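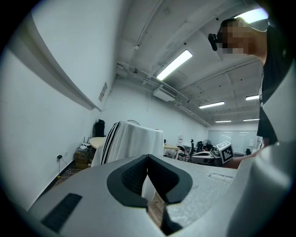 Anyone who has tried to row an inflatable dinghy into a chop will know why she sold hers, according to Ornella Lo Presti, and she doesn't miss it. Her present tender is a rigid two-part boat, bolted together across the middle, and it lives on the foredeck with one half sitting inside the other.

Nesting dinghies have been built at home for decades, mostly in plywood and mostly from plans. What has changed is that a few small yards now sell them finished. Piras started with a single model five years ago and has since built 200. Poston, further up the same river, offers a kit as well as a complete boat, and takes orders until November for delivery the following spring.

I borrowed a boat from each for a week and used them as a tender usually gets used: out to the mooring and back, shopping aboard, a can of diesel, one wet passenger.

The Piras is the heavier of the two. Getting the halves over the guardrail took a spare halyard and some patience, and I would not want to do it alone in a swell. Once afloat it was the better boat. It carries its way between strokes, tracks straight, and has a proper skeg, so I could stop rowing to look over my shoulder without the bow wandering off. With two aboard and a small outboard on the transom it trimmed level, provided the passenger sat forward of the join.

Joining the halves in the water sounds worse than it is. You drop the stern section in first, float the bow section up to it, hook the lower brackets and push down until the faces close. Four hand nuts go on from inside. My first go took far too long and I dropped a nut in the bilge. By the end of the week I could do it without thinking much about it. Both halves have a watertight bulkhead at the join, so a loose bolt lets in nothing.

The Poston is lighter and feels it. I could lift the bow half with one hand and walk it down a slipway. It is also tippy when you step in off centre, and the thwart is too close to the join for anyone with long legs. Corrado Zanetti fitted his with a removable seat on side rails, and the yard now lists one as an extra at 466 euros. I'd order it.

Storage decides the matter for most people. Nested, the Poston needs a space of around 5 feet by 4 and stands low enough to clear most booms. The Piras is longer and will not fit ahead of the mast on many boats under 30 feet. Measure with the hatch open. Several owners I spoke to had forgotten about the hatch.

Neither boat comes with oars. Budget for a decent pair, and for a fender strip round the gunwale, which Piras charges 600 euros to fit and which can be done at home in an afternoon with canvas-covered rope and copper tacks. The Poston kit has the holes already marked.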